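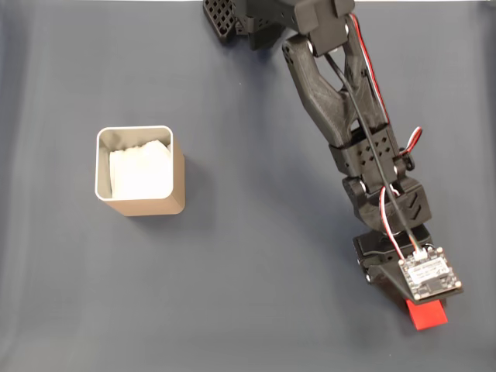

Red block, tan box, one very black arm. Club night!

Community > Makers > Threads

We use cookies to remember your settings. Accept | Manage

So this is what the Oklow robotics club has been up to this term — teaching our arm to put a block in a box. Sounds easy. It is not easy, I have lost whole evenings to it

We've named the arm Porkoner. Six of us share it, so there's a sign-up sheet and a fair bit of grumbling about who gets the late slot

Each go gets logged, good or bad. We're at 2394 now and 681 of those are mine (yes I'm a bit proud)

Top tip if you're starting out: sort your wiring before you touch the code. I spent almost 2 hours blaming my own script and it was a plug I hadn't pushed in properly

The Wandard challenge is in January and we've put our names down. You get a table, a box and a block, and the judges choose where the block starts. Gulp

Anyone here done it before? Mainly want to know if you can bring your own box — we're quite attached to ours

Back to top | Contact | © Saragih Social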